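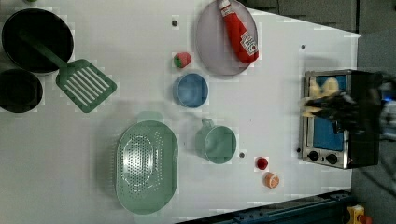 Page 3 of 10

Plesthorpe Community Help > Home and Emergency > Water storage

How often should I rotate stored tap water?
Posted by Gudrun Ostermann

We're on town water but lose pressure a couple of times every summer. I filled a Varkeo drum and a few smaller containers last February and haven't touched them. The drum holds 70 litres. It's food grade, bought new, and kept in the garage, where it gets fairly warm. Do I need to tip it all out, or can I treat what's in there? I'd also like to know if the smaller containers are better off in the laundry.

Lieselotte Wunderlich
I change mine every six months and put the old water on the garden. Wash the drum with dish soap, rinse it, then sanitise with plain unscented bleach mixed to the directions on the bottle. Rinse again and fill to the top through a drinking water hose. An ordinary green garden hose will leave a taste. Move the small ones to the laundry if you have the room, but keep them away from petrol, paint and pool chemicals wherever they end up. Write the month on the lid with a paint marker, as normal texta fades.

If you need the drum water before you've changed it, bring it to a rolling boil and let it cool with the lid on.

Lammers
Mine's been in the shed for years and it's fine. Tastes a bit flat. Pour it between two jugs.

Tokent
Check the tap seal on the Varkeo while it's empty. Mine had gone hard and I had to order a new one.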